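Cable picking demos: how many before you train?

jtevance_lab
Posted 2024-09-17

We're collecting teleop demos for a cable task on our Tevance arm. Operator grabs from a loose bundle, lifts, and sorts into a bin. So far I have 276 episodes, all with the wrist camera on. The policy trained on the first 100 closes too early and mostly grabs air.
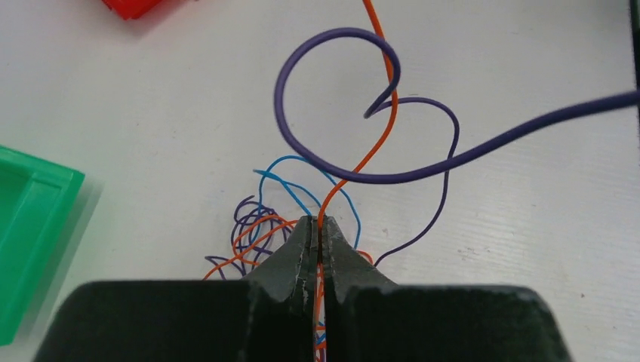
Orange is the target in this batch. Purple and blue are there as clutter, and we reshuffle the pile by hand after each episode. Should I keep going to 400 or change how I collect?

hoekstra_fan
Change how you collect. If the same person shuffles every time you get the same kind of pile. Also keep your failed grasps and the recovery after them. Most people delete those.

mudflap9
Disagree on failures. We kept ours on a Javora setup and the policy learned to miss first and then recover. I'd cut the miss and start the episode at the recovery.

hoekstra_fan
That works if someone has time to trim 400 episodes. I don't.

pinwheel_k
We needed 880 for something similar with two colors. Different gripper though. Wipe the wrist lens before each session - Windex on a cloth, not sprayed on. We lost a week of data to a smudge.

jtevance_lab
Wouldn't spray anything near that lens, but OK. I still have the failed ones, so I'll train once with them whole and once trimmed. Two operators will take turns on the shuffling.

mudflap9
Post the numbers for both. I'd hold off on collecting more until you have them.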